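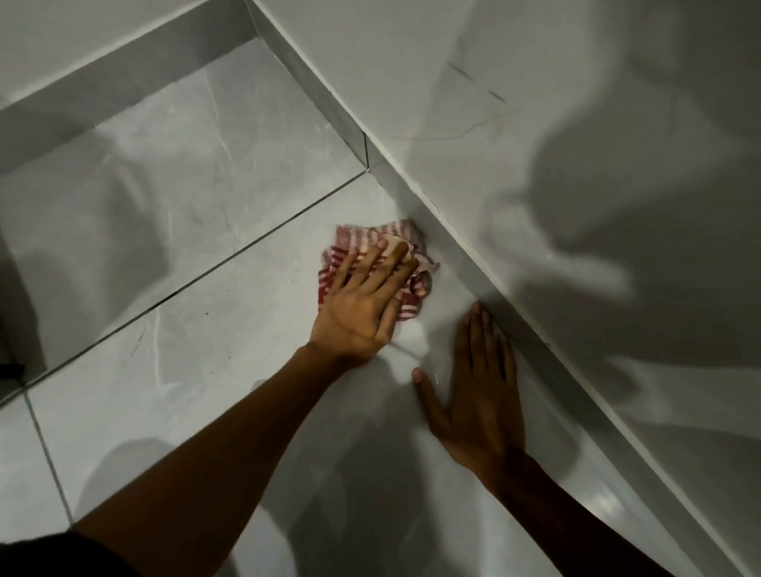 Search this site Enter keywords Go

Pauline Rudd has kept bees and grown dahlias at the edge of Drundton for 20 years, but it is the dahlias that bring people to her gate. I visited her on a Monday, a little after nine, and she was already on her knees between the rows.

"You came too early for flowers," she told me. "In April you can only look at labels."

She grows 60 plants now, most of them from her own tubers. The first ones she received from a neighbour, Wayne Nuttall, who was moving to Clegg and had no garden there. "He gave me 5 tubers in a bread bag. I planted them upside down, all of them, and they came up anyway."

I asked if she lifts the tubers in winter. She does, but late, when the frost has made the leaves black. Then she cuts the stems, turns the tubers over for two days and puts them in dry compost in the shed. "I don't wash them. Some people wash them very carefully – I did it also, and I lost more to rot that year."

Slugs are her main trouble. She goes out with a torch after supper and picks them by hand. Pellets she stopped using when the hedgehogs returned.

On the second Saturday of May she will sell the spare plants from a table at the gate. The dark red one, which she calls simply "Wayne's", is not for sale. "Ask me again next year," she said, and went back to her labels.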